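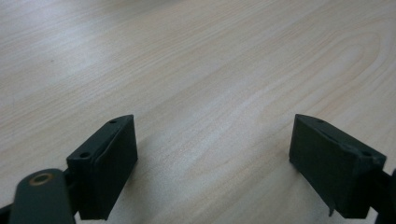
Beiträge > Haushalt und Alltag > Textilpflege > Abschnitt 4

Lesezeit: 8 Minuten

4 Was die Selbstauskunft zur Handwäsche taugt

4.1 Ausgangslage

Wer wissen will, wie oft in Privathaushalten von Hand gewaschen wird, fragt in aller Regel die Leute selbst. Das ist billig und schnell, und es liefert Zahlen mit Nachkommastellen. Ob diese Zahlen etwas über das Waschen aussagen oder nur über die Vorstellung, die Befragte von einem ordentlichen Haushalt haben, wird in der Literatur erstaunlich selten geprüft. Die viel zitierte Erhebung von Mets und Mao stützt sich auf 1496 Fragebögen aus dem Raum Trenon. Gefragt wurde nach der »üblichen« Zahl der Handwäschen pro Monat. Was üblich heißt, blieb den Befragten überlassen, ebenso, ob das Auswaschen eines einzelnen Putztuchs bereits als Handwäsche gilt.

Schon an dieser Stelle sind Zweifel angebracht. In unserem Vortest hielten mehrere Teilnehmende das Durchspülen eines Lappens unter dem Hahn für nicht erwähnenswert, während andere jeden Vorgang mit einem Gefäß mitrechneten. Beide Lesarten sind vertretbar. In einem Mittelwert sollten sie trotzdem nicht nebeneinanderstehen.

4.2 Vorgehen

Wir haben deshalb die Frage nach der Häufigkeit durch ein Tagebuch ergänzt, das über 25 Tage geführt wurde. Jeder Eintrag enthielt die Art des Textils, das benutzte Gefäß und den Ort im Haushalt. Als kleine Textilien galten Tücher, Lappen, Socken und Unterwäsche, als Gefäß jedes nicht fest eingebaute Behältnis (Abb. 2). Das Waschbecken wurde gesondert erfasst. Die Kodierung übernahmen Adelino Esteves und Antigoni Stefanou unabhängig voneinander; strittige Einträge gingen an eine dritte Person. 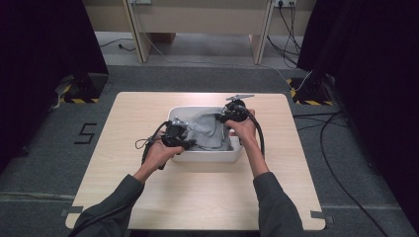 Abb. 2: Graues Tuch in einer flachen weißen Kunststoffwanne auf einer hellen Holztischplatte.

Nach Ausschluss unleserlicher Seiten blieben 2065 Einträge. Die Erhebung endete im August 2019, also in der Ferienzeit, was die Vergleichbarkeit mit den im April verteilten Fragebögen einschränkt. Auf Reisen wird anders gewaschen als zu Hause, und ein Teil der Einträge stammt erkennbar aus Ferienwohnungen. Wir haben sie im Datensatz belassen und gekennzeichnet.

4.3 Befunde und Einwände

Die Angaben im Fragebogen lagen bei den meisten Haushalten über den Tagebuchwerten. Es wäre bequem, daraus auf eine Überschätzung zu schließen. Manolakis tut das in seinem Kommentar zum Tovovetti-Panel auch und spricht von einem »Sauberkeitsaufschlag«. Dagegen spricht einiges. Tagebücher werden abends ausgefüllt, oft für mehrere Tage gleichzeitig, und gerade kleine Verrichtungen gehen dabei verloren. Die Differenz kann ebenso gut ein Erinnerungsloch im Tagebuch sein. Welches der beiden Instrumente näher an der Wirklichkeit liegt, lässt sich mit unseren Daten nicht entscheiden, und wir sind misstrauisch gegenüber Arbeiten, die es mit ähnlichen Daten tun.

Bei den Gefäßen ist die Lage etwas besser. Wannen und Schüsseln wurden in beiden Instrumenten in ähnlicher Rangfolge genannt, Eimer dagegen fast nur im Tagebuch. Möglicherweise gilt der Eimer als Putzgerät und fällt den Befragten beim Stichwort Wäsche nicht ein. Belegen können wir das nicht.

Vollends unklar bleibt der Wasserverbrauch. Der Cumwood-Leitfaden rechnet mit einer festen Menge pro Waschgang und kommt so auf einen Jahreswert von rund 2000 Litern je Haushalt. Woher die feste Menge stammt, steht dort nicht. Eine Nachfrage blieb unbeantwortet. Solange Füllhöhe und Zahl der Spülgänge nicht gemessen werden, halten wir jede Hochrechnung dieser Art für eine Multiplikation von Vermutungen und verzichten auf eine eigene. Das Verfahren nach Jang, bei dem die Füllhöhe am Gefäß markiert wird, wäre ein Anfang, setzt aber voraus, dass immer dasselbe Gefäß benutzt wird. In unseren Tagebüchern war das eher die Ausnahme.

Kommentare

waschkueche_nord: Bei uns zählt Lappen ausspülen definitiv nicht als Handwäsche. Hätte im Fragebogen also 0 angekreuzt.

Ilka P.: Gibt es die Kodieranleitung irgendwo zum Herunterladen? Mich interessiert, wie Einweichen über Nacht gezählt wurde, einmal oder zweimal.

T. R.: Die Kritik an der festen Wassermenge teile ich. Die am Tagebuch finde ich zu streng, bei täglicher Erinnerung per SMS klappt das ganz gut.

waschkueche_nord: @T. R. Bei mir würde das nach drei Tagen einschlafen.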